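Plundow Residence: Furnishing and Linen Programme
Progress report for August

Work on the shared sitting room continued within the agreed budget. White shell chairs with wooden legs are now in use beside the teal-blue seating, and grey cushions are being issued from the stock of 26.
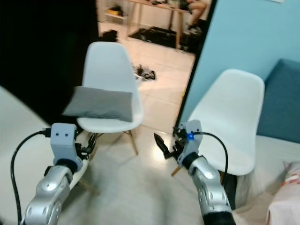
Sitting room: white chairs, one with a grey cushion on the seat.

Linen is sorted on Tuesday and returned to the rooms by the same evening. Of the 200 items listed, 195 have been checked and five await replacement.
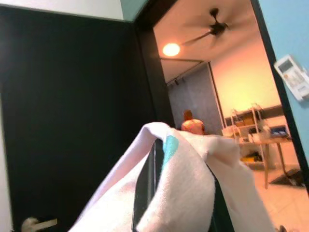
Nhung Đào
Household Services Manager

The air-conditioner remote control is kept in its wall holder near the doorway. We request release of the remaining £500 for curtains.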